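September 2020

I've worked the packing room at Brodmont for 18 years, and this month I'm half time on the bench where the arms learn to handle plates and blocks. Damián Zúñiga showed me the pendant on my first day. I still reach for the stop button too early.

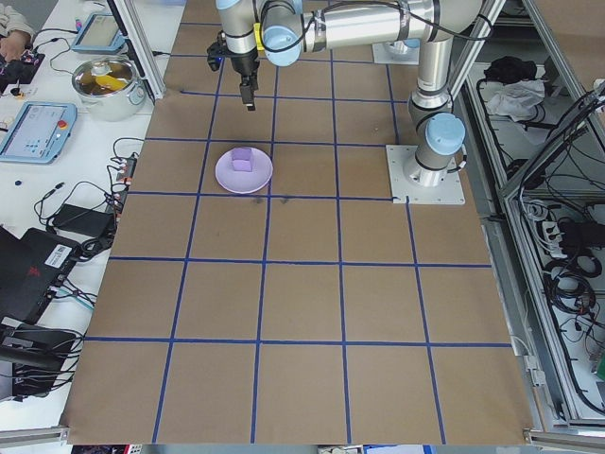
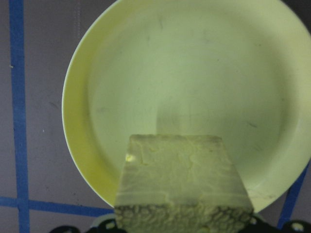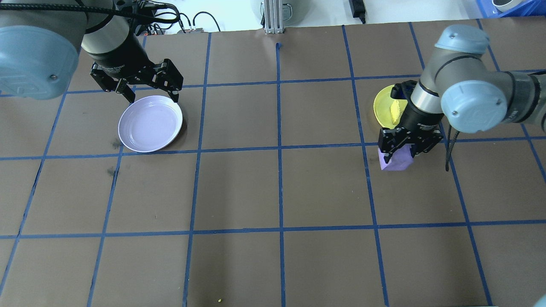
## What changes for us

Telma Leiva asked about hours before anyone else did. Ours stay the same until the new year. Two people from nights move to days and train with Damián, and lifting goes to the arms once they're ready for it.

My wrists won't miss the packing. I do miss talking across the line, and the bench is a quiet job. You watch, you put the block back, you start again. Benjamín Ledesma takes his first shift on it next week.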